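Bon, je vous avais promis le fil sur LA panne. Prenez un café, c'est un peu long et je ne suis pas à mon avantage dedans.

1/ Le contexte pour les nouveaux : chez Revitz on apprend à un bras double (Rennie, de son petit nom) à ranger des objets de salle de bain. Les démos se font à la main, avec deux pinces tenues au poing, et ensuite le modèle essaie de se débrouiller. En gros je passe mes journées à poser du savon dans un porte-savon. Oui j'ai un bac+5.

2/ Tout allait bien jusqu'au nouvel entraînement. On lance Rennie sur la tâche savon et là, la pince droite descend, descend… et continue de descendre. Elle a écrasé la savonnette contre la table et elle a insisté. Le bruit du bras qui force, je l'ai encore dans les dents.

3/ Arrêt d'urgence. Enfin, « arrêt d'urgence » : j'ai tapé sur le bouton et il s'est passé une bonne seconde avant que ça coupe. Une seconde c'est rien, sauf quand vous avez un bras qui pousse de toutes ses forces à un mètre de vous. Personne de blessé, je le dis tout de suite parce que ma mère lit ces posts.

4/ Donc deux problèmes en fait. Le savon écrabouillé (vexant) et le bouton qui traîne (beaucoup moins drôle). On a tout consigné et interdiction de remettre Rennie sous tension tant que le second n'était pas compris.

5/ Le bouton d'abord. L'ordre d'arrêt passait par Gusta, notre logiciel de supervision, au lieu de couper directement la puissance. Quelqu'un avait fait ce câblage « en attendant ». Ce quelqu'un c'est moi, en août dernier. Voilà. J'ai très mal dormi.

6/ Maintenant c'est un vrai circuit câblé, avec relais de sécurité, et le logiciel est juste prévenu après coup. On l'a testé bras à vide puis en charge, à toutes les vitesses autorisées. Si vous avez un arrêt d'urgence qui passe par un PC chez vous, fermez ce fil et allez le débrancher, je vous attends.

7/ Et pendant que Rennie était consigné, retour aux démos manuelles pour comprendre l'histoire du savon. 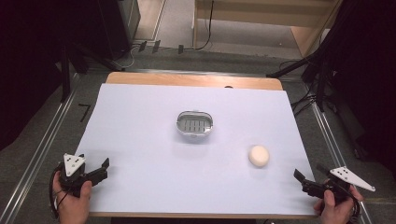 Le porte-savon, le savon, mes deux pinces. Le glamour de la robotique.

8/ On a relu les 2 225 démos du jeu de données. Toutes. Avec du chocolat. Et on a fini par tomber sur un lot de 418 où la hauteur de la pince droite était fausse de 6 mm par rapport à la gauche. Six millimètres ! Sur une savonnette, ça fait la différence entre « je t'attrape » et « je t'enfonce dans la table ».

9/ La cause : la plaque de repérage de cette pince-là avait été démontée puis revissée, et on n'avait pas refait l'étalonnage derrière. Les petits points noirs étaient parfaitement lus par le système, aucune alerte, tout au vert. Juste la plaque un poil trop haut sur son support.

10/ Le lot est parti à la poubelle et on refait les démos. Au passage on a ajouté une limite d'effort sur la descente, qui aurait dû exister depuis le premier jour (je sais, je sais, inutile de me l'écrire). Et un contrôle d'étalonnage au début de chaque session, avec une cale usinée par Futska. Ça prend deux minutes, je râle à chaque fois, je le fais quand même.

11/ On me demande en MP si le modèle n'aurait pas dû « s'en rendre compte tout seul ». Ben non, il a fait exactement ce qu'on lui avait montré. C'est bien ça qui m'embête.

12/ Rennie redémarre la semaine prochaine, vitesse réduite, tout le monde derrière la barrière. Je vous raconterai. Et si quelqu'un a une astuce pour enlever du savon incrusté dans des mâchoires de pince, je prends, la brosse à dents a rendu l'âme.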